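Is the Clirov open day all right for a nervous nine-year-old?

Kaede Sekiguchi
Hello all, my daughter has talked about robots since the spring and I'd love to take her to the demonstration at Clirov on 8th August. She's shy in crowds, bless her, and not keen on loud noises. Has anyone been before? Is there much to see, or is it mostly talks?

Jad Mansour
We went to the last one and had a lovely time! It's one big room with a brick wall at the back, and people simply get on with their work while you wander round (the talk was only 10 minutes, and I'll admit I missed half of it looking for the loo). My favourite was the round table, where they use grippers held in the hand, so you can stand and watch for as long as you like.
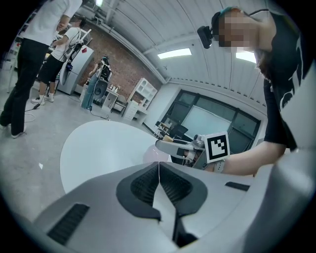
At the round table, with the hand-held gripper strapped on at the wrist.

I thought it was all quite calm, though I'm not the best judge, having raised two drummers. Ask for Spyros at the door if she'd like a quieter corner – he was ever so kind to our lot.

Jihad Najjar
parking is dreadful, get the 301 bus

Chia-jung Lo
Do go early, Kaede, it fills up after lunch. Mine was 7 when we went and she still asks when we're going back.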